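Speaker notes: Living with high blood pressure after 60
Warkton Health Library, Monday evening series

Slide 1. Welcome the audience and state the purpose of the session. The talk covers how blood pressure is measured, what the numbers mean, and when to call a clinic. It does not replace advice from a person's own doctor. Please silence phones.

Slide 2. Explain the two numbers. The upper number is the pressure in the arteries when the heart beats. The lower number is the pressure between beats. Both matter. Most people with high blood pressure feel well, and many learn of it at a routine visit.

Slide 3. Measuring at home. The person should sit quietly for 5 minutes before the first reading, with feet flat on the floor and the arm supported at heart level. The cuff goes on bare skin. Pause here and ask who already owns a monitor.
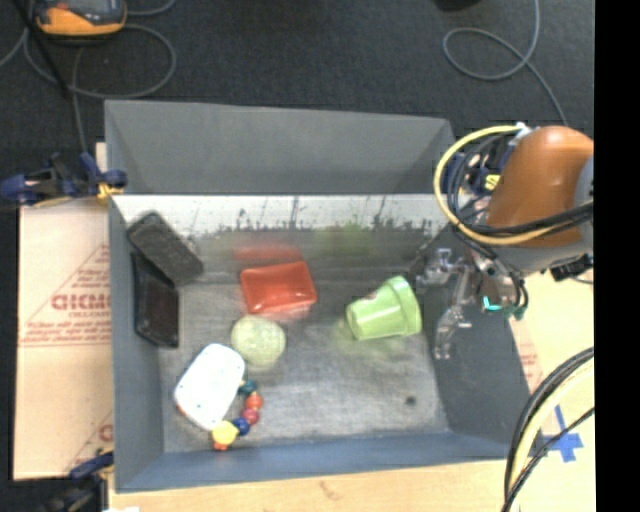
Slide 4. Keeping a record. The Drindonier Clinic asks new patients to write down readings each morning and evening for 21 days and to bring the sheet to the next appointment. A single high reading is seldom enough to change a treatment plan. Copies of the sheet are on the table by the door.

Slide 5. Salt. Much of the salt people eat is already in bread, soup, sauces and prepared meals. Show the two soup labels. The first lists 900 milligrams of sodium per serving. Remind the audience to check how many servings the can holds.

Slide 6. Medicines. Patients should not stop a blood pressure medicine on their own, even when readings improve. Dizziness on standing, swelling or a lasting cough should be reported to the prescriber.

Slide 7. Urgent signs. Chest pain, sudden weakness on one side, trouble speaking or a severe sudden headache require an emergency call. Read this slide aloud twice.

Questions. Allow time before the Naseri Room closes. The next talk, on kidney health, will be held at the Girska branch in May.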